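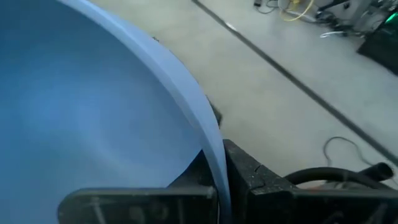

### 3.2 The bowl as household infrastructure

Figure 2. Light blue plastic bowl, empty, seen from close above.

Kitchen inventories tend to file the large plastic bowl under "mixing," a category that would surprise most of the people we interviewed. Across 1,134 diary entries, mixing came a distant third. The bowl (Figure 2 has the general type) was far more often a place to put things while deciding where they went. Ojeda calls this "parking"; Cáceres, coding the same entries, preferred "avoidance." We kept both codes, and they overlap almost completely.

Size matters here. A big bowl rarely fits inside the cupboard meant for it, so it stays out, and a bowl that stays out gets filled. One household reported emptying theirs every Monday – keys, onions, a single glove – and finding it full again by dinner. Asked whether a second bowl would help, the respondent said they already had one, and that it was full too.

Entries that mention only washing the bowl are treated separately in Section 3.3.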